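Week 7 – Reading a lease before you sign it
Housing and Money Basics, evening section

Bring the Prandwood sample lease again next time. If you lost yours, copies in the tray by the door, take one only.

Picking up where we stopped, clause 4, deposits.

Deposit is still your money. Landlord holds it. Sample lease says 330, held by the agent (Somogyi in the sample), returned after move-out "less reasonable deductions." Circle the word reasonable. Most arguments start there.

Normal wear – faded paint, thin carpet by the door, small nail holes in most places. Damage – burns, a cracked sink, a door off its hinges. Gray area – stains, scuffs, pet smell. Local rules differ, look yours up before you argue.

Move-in checklist. Do it the day you get keys, before the furniture comes in. Room by room, write down everything, even dumb stuff. Both sides sign. Keep your own copy somewhere that is not the apartment.

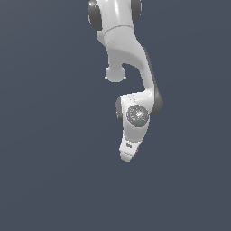 Leidy Puma: My last place never gave me a checklist, I just emailed the agent a list that night and they never answered. Does that count for anything?

Yes, worth a lot more than nothing. A dated email they did not dispute is decent evidence. Better if you ask them to confirm. Send a second one a week later if they stay quiet, keep both.

Clause 5, rent and late fees. Find three numbers: due date, grace period, fee. In the sample rent is due on the first and the fee starts on day 9. A grace period does not move the due date, people mix these up evry year. Paying on day 8 is still late, just no fee. It can show up when the next landlord asks for a reference.

Clause 6, repairs. Always in writing. Phone call is fine for a burst pipe but follow with a text or email the same day. Say what is broken, when you noticed, when someone can come in. Do not just stop paying rent. Some places allow withholding, with strict steps, and if you skip a step you can be evicted for it. Get advice first.

Clause 7, entry. Look for the notice period. "At any time" with no notice – ask for it to be changed, in a lot of places it wouldn't hold up anyway.

Folside case (handout 2). Tenant left in December, lease ran to spring. Agent wanted every remaining month. Question for the group was whether the agent had to try to find a new tenant. In many places yes, and the old tenant owes only for the time it sat empty plus costs of advertising. Read page 2 again, the part on subletting, we rushed it. 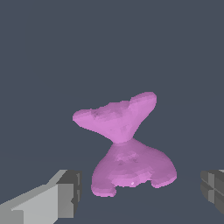 Fig. 2. Pink two-lobed form between gray gripper fingers (simulation).

Clause 9, renewal. Automatic renewal is the one that catches people. Check how much notice you have to give and wether it has to be on paper. Put the date in your phone now, not the end date, the notice date.

For next time:
Read the Plosholm lease, clauses 1 to 9.
Mark every place it says "tenant shall."
Write one question you would ask the agent before signing.

Roommates and joint liability next week, plus utilities if we get to it.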